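From: Emília Hudec
To: alar-manip list
Subject: Re: [alar-manip] Does pretraining on hand-held demos help with soft bags?

Dear Noreen, dear all,

Noreen Ní Bhriain wrote:
> We tried your April checkpoint on pouches and pencil cases and
> the success is much lower than on boxes. Is it the policy, or is
> it the data? Veronika thinks you have too few demonstrations
> with cloth. Also, are both hands recorded at the same rate?
>
> Noreen

Thank you for trying it. I answer the easy question first. Yes, both hands are recorded at the same rate, and we align them afterwards by the clock of the left one. The alignment was wrong in the first release, please use the second.

About the cloth, Veronika is partly right. In the set of 1000 demonstrations only 62 had a soft object, and almost all of these were folded towels, so the policy had seen very little that changes its shape between the fingers. In the new set we have 800 demonstrations with soft objects only, collected by Amancay and Lucie with two hand-held grippers.

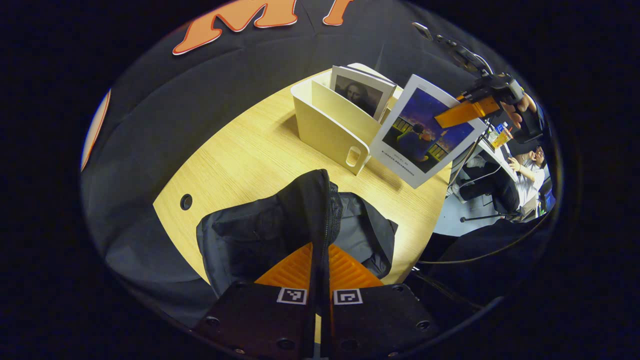 The largest gain came from how we compute the gripper width. Before, we took the distance between the two finger markers and gave it to the policy as it is. With a rigid box this is fine, the width stops at the size of the box and stays there. With a soft bag the width continues to go down after the contact, and the policy learned to wait for a stop which never comes. When the fingers hold a crumpled bag with the zipper pinched between them, as in the frame I attach, the width alone says very little about how much cloth is inside. Now we give the policy also the change of width over the last 11 frames, and the waiting is mostly gone.

I must say where it still fails. If the cloth hangs over one of the markers, we lose the width completely and fill the gap with the last good value. This is a poor solution. Lucie has tried to estimate the missing marker from the edge of the finger, and it works in good light, but I would not trust it in a dark room.

Noreen, could you tell me whether your pouches are lined or single cloth? Ours behave quite differently - the lined ones are much easier. If you can send me a few failed runs, also short ones, I will check the width signal before I start the next training.

The script for the new width input is in the Alar repository, in the same folder as the old one. It does not need the markers to be calibrated again.

With best regards,
Emília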